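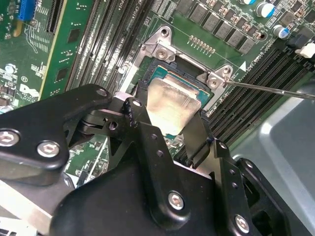
A processor in its socket, at the Filtholm open day.

So I finally made it to the Filtholm open day, after missing the one in January because of my own bad calendar skills (sorry again, Henrike!). They refurbish old servers out there, and for one afternoon they let anybody wander in and ask nosy questions. I asked a lot of them. Coffee was free, the parking was terrible, and the line for the waffles went right out the door.

Henrike Frerichs took our group through the strip-down area first. She told us they handled 1197 machines last year, and I believe it, going by the shelves we squeezed past on the way in! 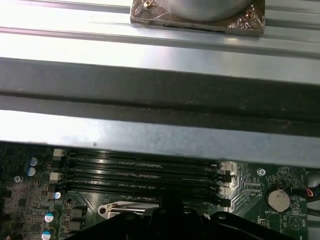 I've built a couple of desktops at home, so I thought I knew my way around a case, but server parts are on another level. The heatsinks are what got me. One of them had this gorgeous shiny copper-colored base with little brassy screws, sitting up on the ridged metal above a board with four empty memory slots, and I would happily have taken it home as a paperweight. Henrike said people ask that every single time (no, you can't have one).

Then we moved on to thermal paste, which got a much longer talk than I expected. Gediminas Siliņa cleans it off with lint-free wipes and a lot of patience, always working in from the edges, and he has strong feelings about folks who squeeze on half a tube.
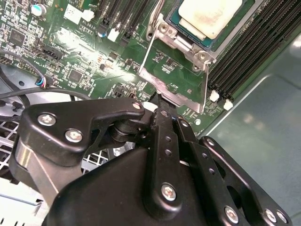

He also passed around a jar of ruined processors for us to look at. My favorite had a chip out of one corner from being dropped on a parking lot, and how it ended up in a parking lot is a story he wouldn't finish with kids listening.

After that came sockets. You get the lever up, you keep your fingers off the contacts, you put the cover back on if the socket is going to stay empty. Sounds easy!

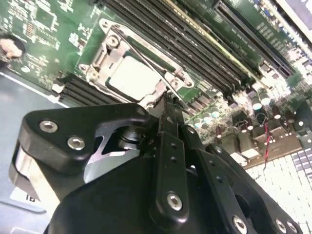
I bought a used Vurnik fan tray from the sale table for 4 euros, plus a bag of odd screws I absolutely don't need. Henrike says they'll do another one next year, and I'm going early for the waffles.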